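Poly mailer

A poly mailer, also called a mailing bag or courier bag, is a light plastic envelope used to send goods that do not need a rigid box. It is most often used for clothing, bedding, soft toys and other items that can be folded or pressed flat. The bag is closed with a strip of adhesive along the flap and carries a waybill, the label that holds the address and the barcode used for sorting.

Materials and sizes

Most poly mailers are made of polyethylene film. The outside may be plain or printed with a shop's name or pattern, while the inside is usually a darker colour so that the contents cannot be seen. Padded versions have a lining of bubble film. Sizes are given as width by length, with the flap measured separately. The Feveo range, for instance, is sold in 3 widths and in packs of 500.

Handling and sorting

Poly mailers take up less space than cartons and add little weight, but they are harder to sort. A carton has flat faces and keeps its shape. A bag folds over on itself, slides under other parcels and may arrive with its waybill creased or turned to the underside. On many lines each bag is therefore placed on a tray or belt with the label upwards before it is scanned. The instruction is commonly printed on the equipment itself, next to the place where the parcel is set down.
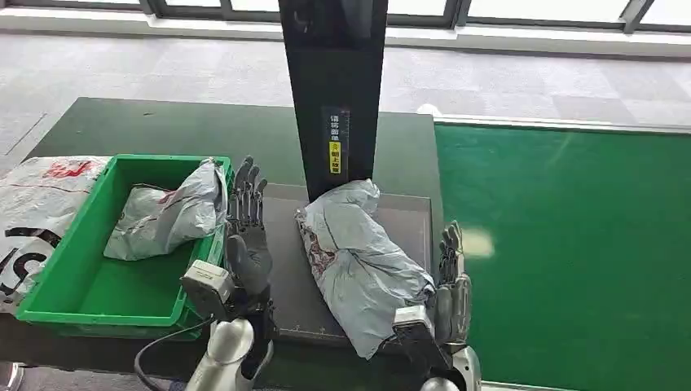 Staff at the Istach depot have said that creases cause them more trouble than bags lying the wrong way up, and that a waybill stuck across a fold will often have to be keyed in by hand. They asked senders to fill the bag first, press the air out and apply the label last.

Packing guides give much the same advice. The label should lie on the widest flat part of the bag, clear of the seams and the flap. Clear tape over the barcode is discouraged, as it reflects light and can stop the code being read. Where a bag is much too large for its contents, the spare film is folded to the back and taped down.

Reuse and disposal

Some mailers have a second adhesive strip so that the customer can return goods in the same bag. The Morikawa returns bag, brought in one February, has a tear line 18 mm below the first seal, which leaves enough film for the second closure. Tedeo sells a similar bag under stock number 582.

Polyethylene film can be recycled, but it is often left out of household collections and has to be taken to a collection point for soft plastics. Paper labels should be cut away first. Padded bags that combine paper and plastic are not generally accepted.

See also: Bubble wrap; Packing tape; Parcel sorting; Waybill

Page last edited 15/10/2022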